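Visit report: Wunuditz housing services, demonstration apartment and stores
23/09/2023

The visit was arranged through Ferenc Bodnár, who manages fit-out and maintenance for the rental blocks at Wunuditz. The purpose was to look at entrance halls: floor finish, shoe storage, lighting and the clearance left at the door. We are replacing the hall furniture in our own building at Prendine and wanted to see how another landlord had settled the same questions before we place an order.

Access is from the service road behind the second block. Visitor parking is limited and the signs still point to the old gate. Sign-in took a few minutes, after which we were given the standard plan set for the estate and a printed schedule of finishes. The schedule is dated last November and has since been amended by hand in two places, both concerning door thresholds.

The estate has 477 apartments in five blocks. They fall into three plan types, referred to on the drawings as A, B and C. Type A has a hall that opens straight into the living room. Type B has a closed hall with doors on both sides. Type C is a variant of B with the bathroom door moved to the end wall, and it gives the most trouble because the door swing takes up the only wall long enough for furniture. Bodnár's team no longer places anything on that wall. Tenants in type C get hooks and a narrow bench.

The morning was spent on floors. Wunuditz has three finishes in service. The oldest apartments have sheet vinyl, laid wall to wall with a welded seam near the entrance. The seam lifts where wet shoes are left standing, and repairs are visible as a darker strip. The second group has laminate boards. These are being phased out of halls entirely; swelling at the board ends was present in both of the apartments we entered, worst within one board's length of the front door. The third group has ceramic tile, which is now the default for any hall refurbished between tenancies.

The tile is supplied by Fendus and is ordered by the pallet for the whole estate. Last year's order was 1,596 square meters, covering halls, kitchens and a reserve for breakage. The reserve is kept in the dry store with the batch numbers facing out. Bodnár was firm on this point. A replacement tile from a later batch can differ enough in shade to be noticed by the next tenant, and his team has had to relift one floor for that reason.

Cutting is done on site with a wet saw on the ground floor. The fitters start from the front door and push the cut tiles to the far wall, where furniture usually covers them. We do the opposite at Prendine. Neither method has a clear advantage on waste, but a full tile at the threshold is stronger under foot traffic and looks cleaner. I would adopt it.

Grout is specified with a narrow joint. The first refurbished halls used white grout, which discolored along the walking line within one winter. The present specification is gray. Cleaning is with a neutral product, mopped on and wiped off with a flat microfiber pad. Acidic cleaners are permitted only at handover, to remove cement film, and the floor has to be rinsed twice.

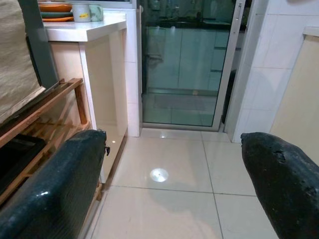 Shoe storage was the main item on our list, and the part of the visit where the most time was spent. The estate's policy is that any rack in a hall must be open, freestanding and light enough for one person to move for cleaning. A slatted rack in light brown wood, standing on large cream-white tiles, meets the first requirement plainly: the shelves are open and air can pass through the slats. Glossy tile does have a cost in this position. A ceiling light shows in it as a bright round spot, and faint smudges show along with the diffuse reflections. For a hall with a single central fitting I would ask for a satin surface, or move the light closer to the wall.

We compared four rack constructions in the store room. The findings are given in the order in which we handled them.

Closed cabinet with tipping doors. Shallow, tidy, and the best use of a narrow hall on paper. In practice the cabinets have to be screwed to the wall, since they tip forward when two doors are open. The hinges are plastic and fail first. The estate has stopped buying them.

Steel tube rack with push-fit joints. Cheap and quick to assemble. The joints loosen when the rack is dragged, and narrow heels drop between the tubes. The end caps come off and the bare tube then marks the floor.

Slatted wood rack with screwed joints. Heavier than the tube rack but still a one-person lift. Slats can be replaced singly. The finish is a clear lacquer, which wears at the front edge of the lowest shelf. Felt pads are fitted under the posts and are checked at each change of tenant.

Bench with a shelf below. Useful for older tenants and for families with small children. Capacity is low. Bodnár allows it only in type C and in apartments where the tenant has asked for a seat.

The slatted rack is the current choice. It is made by Farkas, a joinery a short drive from the estate, and delivered flat with the screws bagged separately. Farkas also supplies spare slats, drilled, in bundles. I handled a returned rack and a new one side by side. The returned one had scratches on the top rail and a slight lean, which disappeared once the screws were tightened. No slat was broken.

Dimensions matter more than construction in the narrower halls. The estate drawings give a clear hall width of 1,148 millimeters in type B, measured between finished walls. The deepest rack they will accept projects 30 centimeters. That leaves enough width to pass with a suitcase but not enough to pass someone who is tying shoes, a complaint that comes up in the tenant survey every year. A shallower rack has been tried. Larger shoes overhung the front edge and were kicked onto the floor, so the depth was put back.

Rack height is less settled. Low racks attract bags and post on the top rail. High racks block the lower coat hooks, and long coats then rest on the shoes. The drawings show hooks on the opposite wall for this reason, but in type A there is no opposite wall. The arrangement there is left to the tenant.

Ventilation of the hall was discussed briefly. None of the plan types has an extract point outside the bathroom. The undercut on the bathroom door is relied on to pull air from the hall, and it works only if the undercut has not been closed by a new floor. This has happened where tile was laid over old vinyl. The doors are now trimmed as a matter of routine – the step appears on the fitters' sheet between grouting and skirting.

Lighting controls were the weakest part of what we saw. The switch is at the front door only, so a tenant coming from the bedroom crosses the hall in the dark. Two-way switching is planned for the next round of refurbishment. Motion sensors were trialed in one stairwell landing and rejected after complaints about lights coming on for passing neighbors.

After lunch we walked through the dry store and the workshop. Tile, grout, felt pads and spare slats are held in fixed bays with a card for each item. The cards are filled in by pencil and copied to a spreadsheet at the end of the week. The system is slow but it matched the shelves wherever we checked. Returned racks are stacked against the rear wall, cleaned, retightened and put back into stock. Those with a cracked post are stripped for slats.

Costs were discussed in general terms only. Bodnár will send the unit price for the Farkas rack and the delivery terms for small orders. He expects the tile price to change at the next contract review and advised against using the present figure for planning.

Points to carry over to Prendine:

Start tiling with a full tile at the entrance door.
Use gray grout, narrow joint.
Request satin samples from Fendus before deciding on gloss.
Order two slatted racks from Farkas for trial, with one bundle of spare slats.
Measure every hall between finished walls. Our own drawings show the structural width and cannot be used.
Check the bathroom door undercut wherever the floor level rises.

Still open: the fixing of hooks on lightweight partitions, and whether the felt pads can be replaced with a screw-on glide. Bodnár has glides on trial in six apartments and will report on them in November.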